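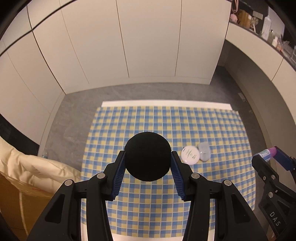 Donidus Adult Reading Program
Interim Progress Report to the Statetti Fund
Reporting period: January through June

Summary

The grant from the Statetti Fund supports evening reading classes for adults in the Gudeta district. During the reporting period, 44 learners enrolled at two sites, and the program delivered 531 hours of instruction. Spending remains within the approved budget.

Classes and attendance

Classes at the Gudeta library opened in January as planned. The second site, at the Plikitz community center, opened in March after a delay in completing the lease. Attendance at Plikitz was low at first and improved once the start time moved from 5:30 p.m. to 6:30 p.m. Several learners work day shifts and had been arriving after the lesson began.

Learners are placed in one of 3 levels following a short interview and a reading exercise. The middle level is currently full, and new applicants at that level are being offered a place on the waiting list.

Materials

The workbooks named in the original proposal went out of print in the spring. With the Fund's approval, Donidus replaced them with a set of short readers on housing, health forms, and bus schedules. Tutors report that learners take these home more often — the earlier workbooks were heavy and were usually left in the classroom.

Staffing

One tutor position at Plikitz is vacant. Existing tutors are covering those hours, and the post has been advertised again with a revised job description.

Next period

Donidus will fill the open position, add a second group at the middle level, and carry out the end-of-year reading review in November. We request permission to move unspent travel funds to the materials line. A revised budget is attached for the Fund's review.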